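Picture Card Challenge: Frequently Asked Questions
Last updated 1/21/20

This page covers the card-handling unit of the Imthorpe Robotics Club. Read it before booking bench time. Rules for the Pondutis match are at the end. 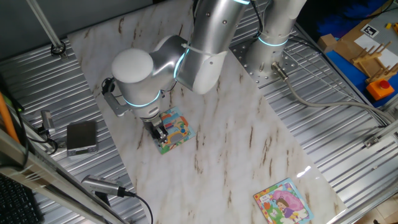
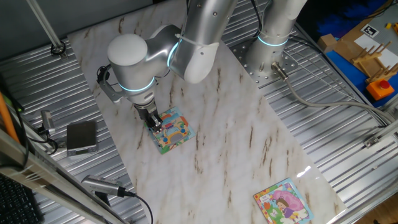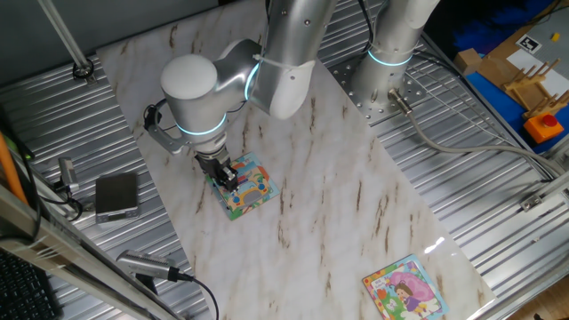

Shaohua Dong

What is the task?
The arm picks up a flat picture card from the marble-patterned board, moves it to a target, and sets it down face up. Two cards are in play per run.

Why are cards harder than blocks?
A block gives the fingers two sides to close on. A card lying flat gives them a thin edge. Most failed runs in the Hou group last term came from a fingertip height set too high.

Can I hold the card in place by hand?
No. Hands stay outside the rail while the arm is powered.

Do I need to know how to program?
You need to be able to edit a list of waypoints and run it from a terminal. The first two sessions cover this.

How slow is slow?
Keep descent at 30 mm/s or less for the last stretch above the board. New scripts run at that speed throughout until a mentor signs them off.

How many runs do I need to log?
Each team logs 500 runs before the May match. Failed runs count if the cause is written down. Blank cause fields do not.

How large can a team be?
Up to 7 members. One person operates, one keeps the log, and the roles change every session.

How is the Pondutis match scored?
The maximum is 1,000 points. Placement and card angle are scored separately. A card dropped off the board scores zero for that run.

Where do I get the starter code?
It is in the Kustatov folder on the club drive. Copy it before editing.

4 comments | 11 shares

© Imthorpe Robotics Club | Contact | Back to top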